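November, late, past 11 pm

Back from Barnivdale with the Testa fingers in my coat pocket, lost one of the screws already. Found it in the car. Swapped them onto the Rulow arm before dinner, which was dumb, dinner was cold.

Did the numbers first so I wouldn't cheat. Old Sorico pads: 149 tries over the last two weeks, 47 drops. Nearly all of them on handles. Flat stuff fine. Boxes fine. Anything round and smooth and it creeps, then tips, then goes. More force just makes it squirt out sooner.

Testa pair is stiffer than I expected. Black, matte, tips come in at a point. Had to redo the zero twice becuase the closed width is different and the controller kept thinking it had missed. Third time I wrote the offset on tape and stuck it on the lid of the controller. Should of done that in the first place.

Moved on to sink runs, wood handle, held upright. Wrist camera only, side camera still has the bad cable.
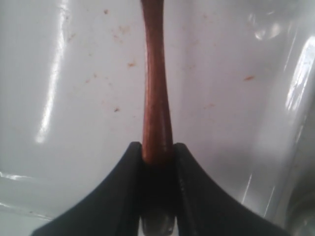

Exposure is the next headache. White basin eats everything, glare all down the curve, and auto keeps hunting every time the arm moves. Locked it by hand. Wood comes out ok now, fingers go almost solid black. Can live with that, the handle is what I need to find. Might try turning off the lamp over the counter and see if the edge finder calms down.

Also the basin needs a scrub, little orange specks all over, and the detector grabbed one as a corner point. Twice!

Grip force set at 100 for tonight, same as the old pads, so it's fair. Tempted to go lower. Don't. One change at a time.

To do: order the side cable. Ask Sorico if the softer pads are still sold or if we got the last set. Rename the log folders, I have two called final. Plan is 244 runs on the new pair before I say anything to the others, half of them with handles, rest whatever is in the drawer.

Wrist joint was clicking again around the end. Only when it turns left. Going to bed.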